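Dish Handling Working Group
Minutes of the meeting of 2025-08-13

Present: Eamon Carroll (chair), Sigita Tamošiūnaitė (minutes), two annotators from the Irkier team
Apologies: Fornenby site

1. Minutes of the previous meeting
Approved with one correction. In item 4, "grasp width" should read "commanded width."

2. Status of the plate set
S. Tamošiūnaitė reported that the current release contains 885 episodes from the tabletop plate task, all recorded with the wrist view. The task is to pick a plate from the table and place it in the plastic basin. Plate order is left to the operator. The arrangement on the table is changed between episodes, and the written instruction names the plate by color only. 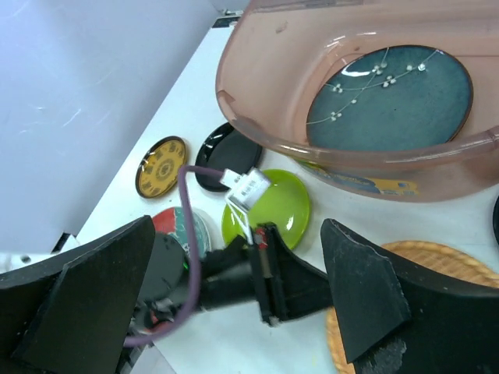 Wrist view with plates on the table and in the basin.

E. Carroll asked whether color naming holds up when a plate is seen through the basin wall. The tint shifts yellow and blue prints enough that two annotators gave different names for the same plate. Agreed that the label is to be assigned from a frame in which the plate is in plain view and carried through the rest of the episode.

3. Edge grasp result
The Stillus policy was compared with the Lam baseline on first-attempt grasps. Stillus closes on the rim and turns the plate toward vertical before transport. Lam approaches from above and tends to stall when the rim is low. Over 80 trials per policy, Stillus had 17 failed first attempts. The Lam count is withheld until the trials with a late gripper command have been rerun. 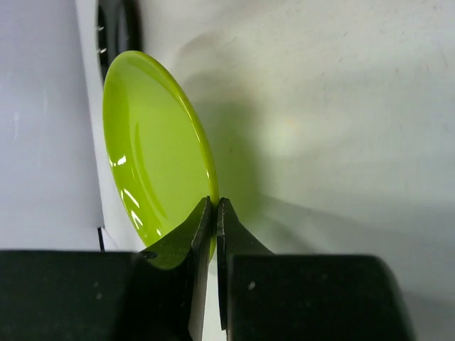
Glossy glazes remain the main source of error in the pose estimate. Highlights move across the surface as the wrist turns, and the estimator reads some of them as rim. S. Tamošiūnaitė has tested masking saturated pixels before the ellipse fit. This removes most of the jumps but loses the rim entirely on a few frames. The mask threshold is still set by hand.

E. Carroll noted that the fit also needs a rule for partly hidden rims. When a finger covers part of a plate, the visible arc can be too short to fix the center. Proposal: reject any fit from a short arc and hold the last accepted pose. Adopted for the next run.

4. Approach over crowded tables
Discussion of plates lying close together. The target can be between the fingers while neighboring dishes are still in view, and the policy sometimes switches target late in the descent. The switch shows in the attention maps before it shows in the motion. Starting layouts will be logged by spacing class (open, close, touching) so that the effect can be separated from plate size.

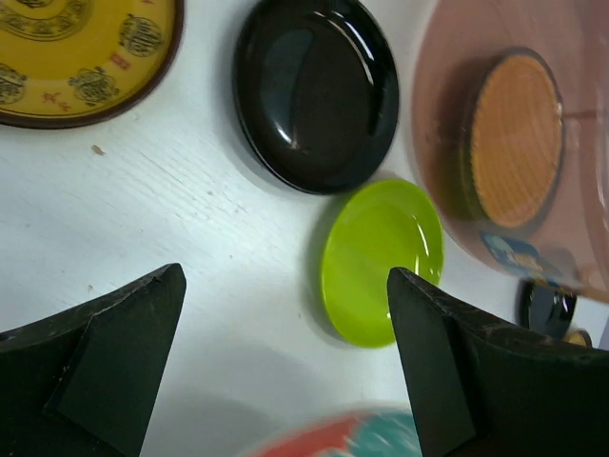
5. Placement in the basin
Placement is scored on release position only. S. Tamošiūnaitė asked for a second score covering contact with items already in the basin. The transparent walls make depth unreliable at this stage, and the wrist view is largely filled by the held plate.
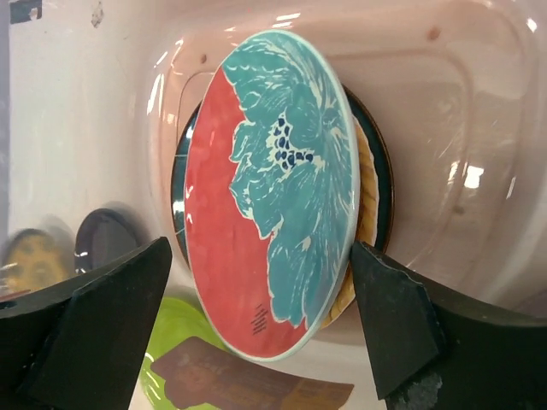
The group discussed taking the second score from motor current in place of the image. E. Carroll was in favor, provided that the current trace is stored at full rate. At present it is downsampled by a factor of 3 on export, and short contacts may be lost. No change to the scoring of existing episodes.

6. Actions
Rerun the late-command trials for Lam: Carroll
Apply the short-arc rule and report rejected frames: Tamošiūnaitė
Add spacing class to the episode log: Irkier team
Export current traces without downsampling: Carroll
Send the labeling note to Fornenby: Tamošiūnaitė

7. Next meeting
September, date to be set by mail. The Lam figures will be taken as the first item.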